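Laundry Room Notes: Folding Jeans and Other Heavy Things

The laundry room at Eichhorn has had its two new dryers since January, and they run hotter than the old pair. Several residents have asked about denim coming out stiff and creased, and a few more have asked how to get thick clothes to fit in the bedroom drawers, which are shallow in every unit on the Cliva side. This month's item covers both.

Start at the dryer. Jeans and denim jackets do best on the medium setting, taken out while the waistband and the pocket seams are still a little damp. Those are the thickest parts and the last to dry. If you wait for them, the legs will be overdone. Give each piece one hard shake, holding it by the waistband, and carry it back to your unit over your arm. A pair of jeans at the bottom of a basket under towels will pick up creases that take an iron to remove.

The folding tables in the laundry room are fine for shirts and towels, but they are narrow, and a full-length pair of jeans hangs off the side. The bed is a better place. Make it first, or at least pull the sheet tight. A loose sheet slides along with whatever you are trying to fold on top of it.

For jeans:

Close the zipper and the top button.
Lay them flat, front side up, and smooth the legs from the waist down to the hems.
Fold one leg over the other so the back pockets face out.
Tuck the pointed part of the seat in, so the edge runs straight.
Bring the hems up to just below the waistband.
Fold in half again, or in thirds for the shallow drawers.

Thirds will stand up on edge in a Cliva drawer with the drawer fully closed. Halves will not, and they catch on the frame above.

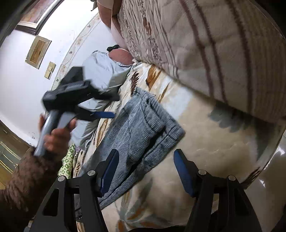 Folded denim on a leaf-print sheet.

It is normal for denim to drift into a diagonal when you fold it on a bed. The mattress gives under the heavy seams and the lighter parts of the cloth follow. Pick up the whole piece, turn it square to the edge of the bed and flatten it again before making the next fold. Pulling on one corner usually makes the slant worse.

Look over the stitching while the garment is in front of you. Loose threads along a waistband or hem should be trimmed with scissors. Do not pull them, as many hems are sewn with a chain stitch, and one pull in the right direction will open the whole length. If a hem has already come down, the mending basket is on the shelf over the utility sink. It has needles, heavy thread in navy and black, and a thimble. Please put the needles back in the tin.

Denim jackets are folded differently. Button the jacket, lay it face down, bring the sleeves straight across the back, then fold the bottom up to the collar. A jacket with a lined collar is better on a hanger. The hall closets at Eichhorn have a strong rod, and the wire hangers from the dry cleaner should be swapped for wood or thick plastic ones. Wire leaves a bump in the shoulder.

Ribbed and corded fabrics should be folded along the ribs wherever possible. A fold made across them leaves a line that shows for the rest of the day. The same goes for corduroy, which also does better turned inside out for the wash.

Bedding questions came up too. Printed sheets, especially the ones with browns and oranges in them, should not go in with new jeans. Dark denim can give off dye for the first several washes, and it settles on pale cotton as a dull blue cast. Wash new jeans alone in cold water, inside out, until the rinse water runs clear. If you have stained a sheet this way, do not put it in the dryer. Soak it overnight in cold water with oxygen bleach, check the care label first, and wash it again. Heat will set the dye.

Some notes on the machines. A wash is now 5 quarters on all the front loaders. The card reader on the washer nearest the door is working again. The Tikach detergent in the dispenser is concentrated, and one pump is enough for a full load. Extra soap leaves denim feeling tacky and makes the rinse run longer. Heavy loads should fill the drum no more than two-thirds of the way. Four pairs of jeans and a sweatshirt is a full load even though it does not look like one.

The lint screens need to be cleared after every use. Denim sheds more than people expect, and it packs down into a felt that the dryer cannot pull air through. There is a brush on a hook between the two dryers.

If you have jeans you no longer wear, the Cleltlow clothing shelf is accepting them through the end of the month. Last winter's drive brought in 177 pieces and denim went first, in every size. Items should be clean and folded, with the size on a piece of masking tape on the outside. Small holes in the knee are fine. Broken zippers are not. Leave bags in the bin beside the mailroom any time before 8 in the evening.

Next month's laundry notes will cover down jackets and comforters, including which ones fit in our machines.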